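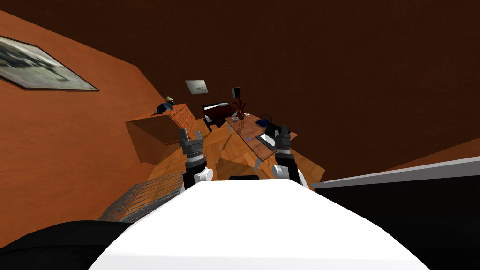 Domestic Robots Working Group: Good Practice for Simulated Trials
Minutes of the meeting held on 16 June 2025, Bescombe offices, upstairs meeting room

Present: two members from Kamura, two from Binico, one from Hirano, three from Bescombe (including chair and minutes).
Apologies: one member from Hirano, on leave.

1. Minutes of the last meeting

Agreed, with one correction. Item 4 should read "speed limit at the wrist", not "speed limit at the elbow". The chair will send out the corrected copy.

2. Matters arising

The shared glossary is still not finished. Kamura has sent its terms and Binico has not. Binico said theirs would follow within a fortnight. It was noted that "home position" is still used in two different ways in the draft, once for the arms and once for the whole robot. The editor will change the second to "parked position" throughout.

The request to use the guidance for warehouse robots has been turned down. The group's remit is homes and small offices, and the draft will say so on its first page.

3. Section 2 of the draft: grippers and open space

Bescombe introduced the revised wording. The old text told operators to keep the grippers closed while the arms travel. Comments received since January were mostly against this. Kamura's view was that a closed gripper gives the control software less to work with when it has to stop and pick up quickly. Hirano's view was that an open gripper is wider and so more likely to catch on things at desk height.

After discussion the following was agreed:

2.1 Grippers may travel open if the planner uses the open width for all clearance checks.
2.2 Clearance to furniture during travel is to be at least 200 mm. Inside that distance the arm moves at reduced speed.
2.3 If the planner can only use a single fixed width, it must be the open one.

Binico asked for its doubts about 2.2 to be recorded. They think the distance is too large for a normal bedroom, where a robot between a bed and a desk may never be further than that from something. The others accepted this could happen and felt slow movement was the right result in such a room. The figure stands for now and will be looked at again after the next set of trials.

4. Section 3 of the draft: small and odd objects

The current text divides objects into "rigid", "soft" and "fragile". Hirano said this does not cover what people keep on their furniture. Many ornaments are rigid in one part and soft in another, and a reviewer can look at one for some time without being sure what it is. The small black thing by the drawers, with a blue-gray piece round its upper part that might be wings or cloth, was given as a case: a penguin, or perhaps a dressed toy. Members did not agree on a class for it. Kamura would treat it as fragile, Binico as unknown.

Agreed to add a fourth class, "unknown". An object in this class is not to be gripped without an operator's say-so, and the arm is to go round it and not over it. The class must be available in the object list from the start of a trial, so that nobody has to pick the nearest wrong label to get the run going.

There was a longer talk about flat objects on desks. Laptops, tablets, trays and books all look much alike from a steep angle, more so when the fingers are in front of them. Kamura wanted a rule that any dark flat object is treated as electronic until shown otherwise. Bescombe thought this would slow down clearing-up tasks too much. A compromise was reached: the rule applies to lifting and stacking, and does not apply to moving past.

Action: Hirano to write the new class into Section 3 with two worked cases.
Action: Kamura to draft the flat objects rule, no more than half a page.

5. Section 5 of the draft: camera views and review

The draft asks that every trial be reviewed from at least one camera. Bescombe proposed changing this to two, one at the head and one near the gripper. The head view gives the layout of the room and both arms. The gripper view is better for judging how far apart the fingers are, but much of it can be taken up by wall, and the gripper itself can hide what lies directly behind it.

Binico asked what it would cost in storage. Bescombe has kept both views for its last 444 runs and has not needed to buy more space, though the runs were short. Agreed in principle. The wording should say that the two views must be stamped with the same clock, as Hirano had trouble last year matching recordings by eye.

It was also agreed that a reviewer who cannot tell what happened from either view marks the run "not determined". Such runs are not to be counted as passes. Kamura's present practice is to count them as passes if no contact was logged, and Kamura will change this.

6. Room sets 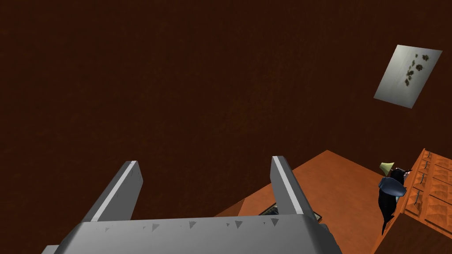
Room sets used for trials should be furnished the way people furnish rooms, and the draft will say so. Several sets in use at present have bare walls and one table, and results from them have been better than those from fuller rooms. The group preferred sets with pictures on the walls, a cabinet with many small drawers and handles, and something lying on the tabletop close to where the gripper works. Wall and furniture colours should vary between sets. Binico pointed out that a dark wall behind a pale gripper makes the fingers very easy to pick out, and asked that each set also be run with a light wall.

Agreed that a full trial needs at least 46 room sets, with some 300 runs in all. No set may be used both for tuning and for the final trial. Sets that differ only in colour count as one.

Hirano asked if room sets could be shared between members. There was support for this, but Kamura's are under licence from a supplier and cannot be passed on. Kamura will ask.

Action: Bescombe to write up the room set requirements.
Action: Kamura to ask its supplier about sharing and report back by email.

7. Reporting simulated results

Short item. Any report that uses results from simulation must say so in the title or the first paragraph. Figures from simulated and real trials are not to be added together in one table. Agreed without discussion, apart from a request from Binico that charts carry the same label, as they tend to get copied into slides on their own. Accepted.

8. Any other business

The file name for the draft has changed three times and some members are commenting on old copies. From now on the version number goes in the page footer as well. Comments on anything before version 5 will be sent back.

The projector cable in the upstairs room needs replacing. Bescombe to see to it.

9. Next meeting

To be held at Hirano. The date will be set by email once the new Section 3 text has gone round. Papers are to be sent out a week beforehand.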